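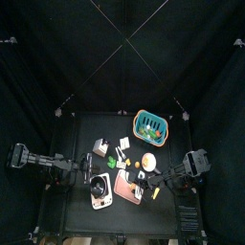

Two-arm cell, student project: policy freezes between grasp and handover after we closed the enclosure

Asked by tastard_team
Tags: bimanual, imitation learning, student competition, gripper, lighting

We are a student team of four working on a bimanual tabletop task for our course project, which is also our entry for the Grustura cup. Two arms face each other across a black table inside a black fabric enclosure. Each arm has a gripper. The props are toy kitchen items: a slotted basket with toy food in it, a toaster, a pan, a cutting board, a corn cob, plastic cutlery and so on.

The task has three stages:

1. Left arm picks the named food item.
2. Left arm hands it to the right arm over the middle of the table.
3. Right arm puts it on the pink cutting board or in the pan, depending on the instruction.

We collected 201 teleoperated episodes in March with the front of the enclosure open. After that the lab moved us next to a window, so we closed the fabric on all sides and added the roof panel. The code, the checkpoint and the arm calibration did not change.

Before the change, stage 1 and stage 2 worked most of the time. Now stage 1 still works, but the left arm stops with the item in the gripper and stays there. The predicted actions are not zero. They oscillate by a very small amount around the current pose. If I push the right arm in by hand to where it would normally be, the handover sometimes continues.

Things already checked:

Joint limits: fine.
Gripper current: normal, no slip reported.
Camera frame rate: steady.
Inference time: same as before.
Retraining for 3245 more steps on the old data: no difference.

Is this the lighting, or should we look elsewhere? We have 23 new episodes recorded with the enclosure closed but have not trained on them yet. The qualification round is close and I would like to avoid recording the whole set again.

Edit: the head camera is set to auto exposure. I did not think of this as a setting that had changed, but I was asked about it in the comments, so here it is.

3 answers

Answer 1 – accepted
by Hafþór Stougaard

There are two separate problems here and they hide each other.

The first is exposure. A matte black table with black walls and a black roof gives the auto exposure very little to work with. With the front open, the average brightness of the image was set partly by the room. With everything closed, the controller raises exposure and gain until the average is back at its target, and the light objects clip. Your toy toaster, food processor and pan are all pale. Once they clip they lose their edges, and they also no longer look like they did in training. Stage 1 survives this because a saturated item such as the corn or the green vegetable is still easy to separate from black.

Lock exposure, gain and white balance. Pick the values with the props on the table and the arms in their home position, and write them into the launch file so they are applied at every start. Then compare the histogram of a new image with one from the March set. They will not match exactly. You want the pale objects below clipping and the table edge still visible.

Look at the roof as well. If there are light seams where the panels meet, they are probably the brightest thing in the upper part of the image, and they shift a little whenever somebody touches the cloth. Crop the top of the image before resizing, both in training and at inference. You lose nothing the policy needs, as the arms work well below that line.

The second problem is the pause. This is common in demonstrations with a handover. The operator moves one arm, stops, thinks, then moves the other. Every episode has a stretch where neither arm moves, and the policy learns that the right thing to do with an item in the left gripper is to hold still. It then needs a small cue to leave that state, and your lighting change removed the cue. The fact that the sequence continues when you push the right arm in supports this.

What I would do, in order:

Lock the camera settings and test the existing checkpoint without retraining. Ten trials are enough to see a change.

Trim idle stretches from the demonstrations. Drop samples where both arms move less than a small threshold, but keep a few samples on each side of a gripper open or close. If you cut those too, you get early releases.

Fine-tune on the old set together with the 23 new episodes, with the new ones oversampled. Do not fine-tune on the new ones alone. The placement variety in so few episodes is too small and you will lose stage 3.

Add brightness and contrast augmentation. Go easy on hue, because the instruction depends on color (pink board against white pan).

If it still stalls after this, have the operator start the right arm moving before the left arm has reached the handover point, and record a short extra set that way. Overlapping motion is harder to teleoperate but it gives the policy no resting state to fall into.

Comments on this answer

tastard_team: Locking exposure alone got the handover going in four of ten trials. Trimming is running now. What threshold did you use?

Hafþór Stougaard: Depends on encoder noise. Log both arms at rest for a minute and set the threshold slightly above what you see.

tastard_team: Trimmed and fine-tuned, 2333 steps. Eight of ten. The two failures were both the white cup, which the right gripper knocks over on approach. I consider that a separate question.

Answer 2
by Auður Þórarinsdóttir

I agree with the answer above on the camera. I would add one mechanical check, from running the Lund course cell for two semesters.

When you put up the fabric you probably touched the table. Brackets and edge clamps get loosened to pass the cloth behind them and then tightened again in a slightly different position. A few millimeters between the two arm bases does not matter for a single-arm pick. It matters in a handover, where both errors add up. Jog both grippers to the same point over the middle of the table and measure the gap between the fingertips. Compare with your March value if you wrote one down. If you did not, write it down now.

Also check the cables on the right arm. If they were rerouted for the enclosure, they may pull on the wrist at full reach – this looks like hesitation in the logs, but it is only the controller working against the load.

For the competition, record the camera values, the base distance and the crop on one sheet and bring it with you. The lighting at the venue will be different again.

Answer 3
by carex_user7

had same thing, we just put a lamp in and it was ok

Comments on this answer

Auður Þórarinsdóttir: Where was the lamp? Inside the enclosure it will reflect off the pan and the cutting board unless it is diffused.

carex_user7: inside, with baking paper over it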